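Section 4: Setting up your street's patrol roster in Skareo

By now you should have your group registered and at least one coordinator signed in. I run the roster for the Parkano neighborhood watch, and I wrote this part because I made a mess of ours the first time -- two people on one corner and an empty block behind them.

1. Open the Roster tab and tap New Week.
2. Pick your zone. Keep it under 200 homes if you can.
3. Add walkers in pairs. The app will let you save a solo shift, but please don't!
4. Tap Publish. Everybody gets a text with their start time. 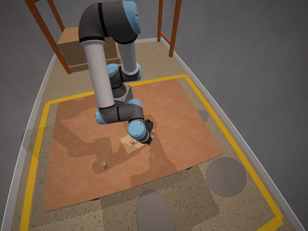 Robot arm over a reddish-brown mat.

Note: shifts saved after midnight land on the next day's sheet. I still forget this one.

Next comes the incident log. Write down what you saw, where and when, and leave out your guesses about who did it. Haldane Street sent in a lovely long story in July and the officer on duty could use maybe one line of it.

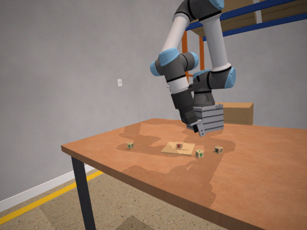 Can walkers stop somebody and ask for ID?
Walkers can't do that under our group rules. They note the time and place, keep their distance and call it in.

5. Open Contacts and put the police desk number at the top.
6. Send a test alert to your coordinator only (the All button is right next to it, and it's big).

Caution: the test alert is for testing. If something is happening right now, call 911 first and log it later.

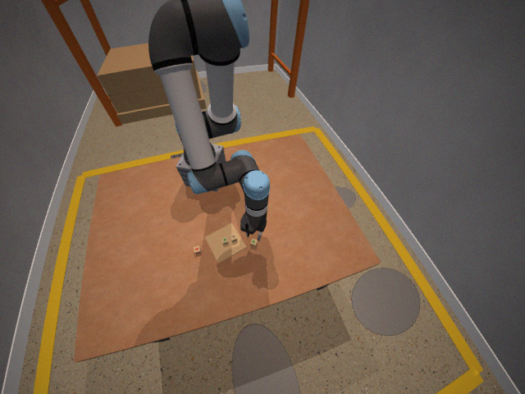

The arm from its elbow section down, with light-blue caps.

7. Set how long log entries are kept. We use four weeks, then they clear themselves out.
8. Print a paper copy of the roster for anyone who doesn't text.

If a walker drops out, open the shift, tap Swap and choose from the standby list. The old name stays visible in gray so you can see who was meant to be out.
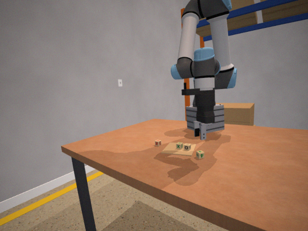
Ilze Žukauskas wrote in to say that Swap won't work on her zone until the week is published, so she publishes early and fixes the gaps afterward.

I've started doing it her way. Just remember to hit Publish again after each swap, or the text goes to the wrong person.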